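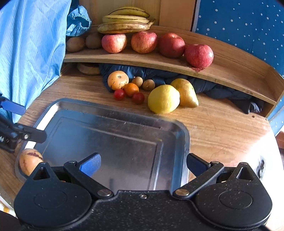 Maintainer, gripper bench, Stavside

Jun 22, 2026
Subject: Re: [handtools] Pads, pivots and the tray task: what to check before a run

Replying to the list, as two other benches asked me the same thing off list. The earlier message is quoted first and my answers follow.

> We have taken over a pair of the two-finger hand-held grippers from
> the Kindham bench and will use them for the fruit and tray work. The
> handover sheet says "inspect and clean as needed" and nothing more.
> Three questions.
>
> 1. How often do you pull the finger pads, and what do you look for?
> 2. The left and right arms do not close at the same rate on one of
> ours. Is this the pivots or the body?
> 3. Do you do anything about the steel tray? Our wrist view loses
> detail whenever the tray wall picks up window light.
>
> We log in Cutel, if that matters for the answer.

1. Pads

We pull the pads every 1000 closing cycles, or sooner if one shows a shine across the contact face. Read the cycle count from the log. Do not go by days, as some days here are all setup and no picking.

Look at the tip edge first. On our pads that is where wear starts, on the side that meets the tray floor. A pad with a rounded tip will still hold a mandarin without trouble, but it rides up over a cherry tomato and you get a failed pick that looks like operator error in the log. Change both pads of a pair together. A new pad against a worn one shifts the closing point off center and you will be chasing it in calibration.

Wipe pads with a damp lint-free cloth and let them dry before fitting. No solvent. Soft fruit leaves a film that you can't see but can feel with a clean fingertip.
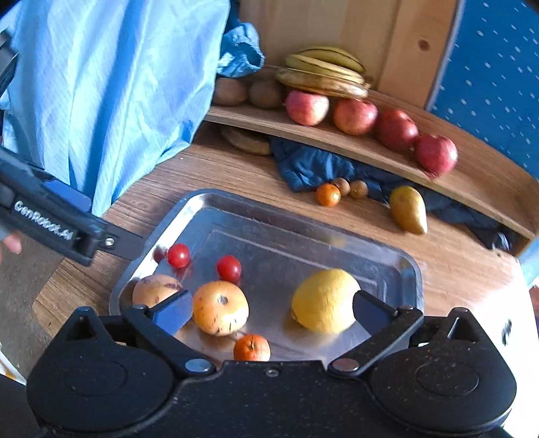
Two grippers at the tray, jaws open, fruit in the tray and on the table behind it.

2. Uneven closing

Check the pivots before you open the body. Take power off, move each arm by hand through its full travel, and compare. A dry pivot feels grainy over the whole stroke. A loose one feels fine until the last part of the stroke and then clicks. If both arms move freely and the rates still differ, then it is in the body and the unit should go back to whoever services yours. Ours go to Niskanen.

For a dry pivot: back the pin out, wipe it, wipe the bore, one small drop of light oil, refit. Wipe off whatever squeezes out. Oil on the outside of a black housing collects dust, and dust ends up in the pivot again. We brush the housings and the top of the body with a soft dry brush at the start of each session. Leave compressed air alone. It drives grit into the joints.

For a loose pivot: retighten, mark the pin head and the arm with a paint pen in one line, and look at the line at each pad change. If the mark has moved 2 times, replace the pin. Do not keep tightening it.

The case I can give you is log entry 1303. The operator reported the right finger lagging. The pivots were both clean. One of the pad screws had backed out far enough for the pad to rock, so the finger touched late every time. It took us most of an afternoon to find, and we had already oiled both arms for no benefit. Pad screws now come first on our sheet, ahead of the pivots.

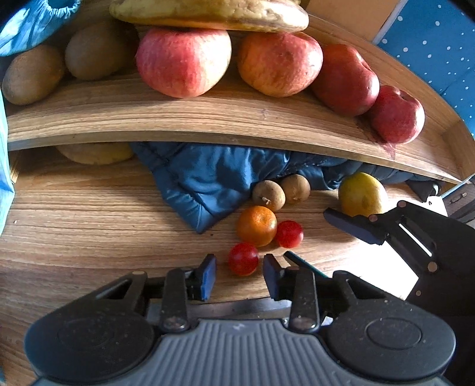

Small fruit is the quickest functional check after any of this work. Put one cherry tomato on the bare table, open fully, lower until the pads stand on either side of it, and close at the slowest rate you can hold. Both pads should make contact together. If the tomato rolls toward one side before it is gripped, the opposite pad is touching first. Repeat with the tool turned end for end before you blame the pads, as a table that is slightly out of level gives the same result.

After that, one mandarin, then something large enough to need nearly the full opening. We do 27 closings in all, spread over the three sizes, and write down only the failures.

3. Tray

Yes, it is a problem, and there is not much to do at the tool end. What we tried:

Locked exposure. Helps with the bright wall, costs you the dark fruit at the back.
Turning the tray. Works for as long as the sun stays put.
Matte spray on the tray. Do not do this with food in it.
Blind on the window. Works. Also the cheapest.

If you can't fit a blind, log the light condition as a free text field in Cutel and filter later. The default fields have nothing for it. Scratches on the tray floor have not caused us any trouble.

I will post our check sheet to the list files in July, once the screw and pivot sections have been put in the right order. If your handover sheet has torque values for the pad screws, please send them. Ours has the column but the cells are blank.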